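Hason Key Tag and Ring Set

Item 973
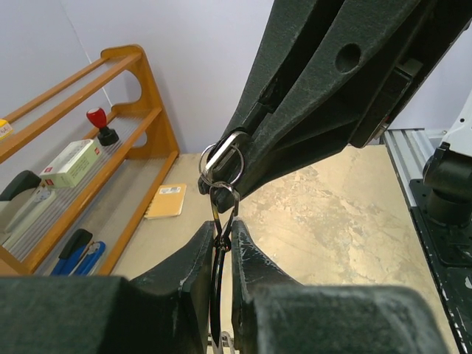
The Hason set is made for people who carry a small number of keys every day and want to take them off and put them back without a fight. It is sold by Stillbridge as a complete set, ready to use, and every part can also be ordered on its own.

What comes in the set

1 spring clip
1 large split ring
1 small connecting ring
1 tag, 80 mm long
1 spare small ring

Finishes

The tag comes in black, brown or dark green. The metal parts are nickel-plated steel in all three versions. A brass version, sold under the name Ilance, has its own page and does not share spare parts with this one.

How many keys it holds

The large ring takes up to 8 flat house keys. Car keys with a thick plastic head count as two. If you need more than that, look at the Murín double ring, which has a second loop on a swivel.

Adding a key

Open the split ring at its free end with a thumbnail or the edge of a coin. Slide the key on and turn it along the coil until it drops onto the inside. Do not pry the ring open wider than the thickness of one key head. A ring that has been bent will not close flat again and should be replaced.

Care

Wipe the tag with a soft cloth. A little neutral shoe cream once or twice a year keeps the brown version from drying out. The black and green versions have a sealed surface and only need a damp cloth. Do not put any part of the set in the dishwasher or leave it in salt water. If the clip gets stiff, use one drop of sewing machine oil on the spring and work it a few times.

Engraving

Up to 9 characters can be stamped on the back of the tag, including spaces. Capital letters and numerals only. Please check your spelling before you order. Stamped tags cannot be returned unless the mistake is ours. We advise against putting a home address or apartment number on a key tag.

Orders with stamping take longer to ship than plain ones. In December, allow an extra week.

Spare parts

Small rings are sold in packs of ten. Clips and large rings are sold singly. Please give the item number at the top of this page when ordering, as the older clip has a narrower opening and does not fit the current tag.

Shipping and returns

Plain sets can be returned unused within 30 days in the original sleeve. Return postage is paid by the buyer.

Page updated Apr 24, 2024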